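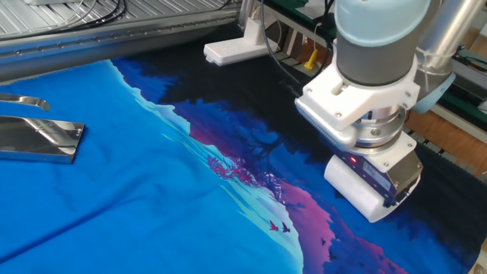

Failure to detect contact is the most common cause of lost trials in tabletop manipulation, and the earlier chapters treated it only in passing. A rigid bare table gives a sharp rise in vertical force when the tool arrives. A cloth does not, and its folds shift the height at which the force begins to climb. The case study in this chapter therefore keeps a printed cloth under the work, with the creases left in it, and takes as its basic event the moment when something held by the arm presses on the fabric.

Tagged: Part III / Contact and Compliance

The method follows Correia's two-threshold test. A low threshold marks possible contact and slows the arm. A higher one, checked 12 control cycles later, confirms it. Simão Correia first ran the test on the Prisa cell with a single threshold and recorded 1,148 descents, of which 87 were stopped too early.
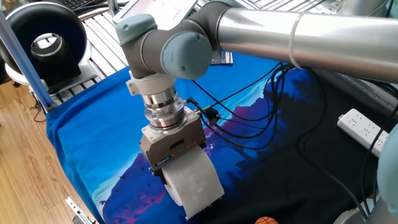

Most of the early stops came from soft objects, which deform before the load reaches the table. The second threshold removes these at the cost of a short delay. Section 9.3 derives the delay, and Section 9.4 gives the results of 300 further descents.

Height error must be kept apart from force error. Before each descent the arm is held above the surface and the force reading is set to zero. The zero is taken with the mount hovering just over the dark part of the print, and cable load enters the reading at this point. A long cable that loops down to the mount, as on this arm, pulls differently in each pose, so a zero taken elsewhere should not be reused.
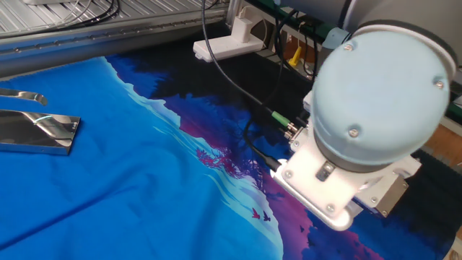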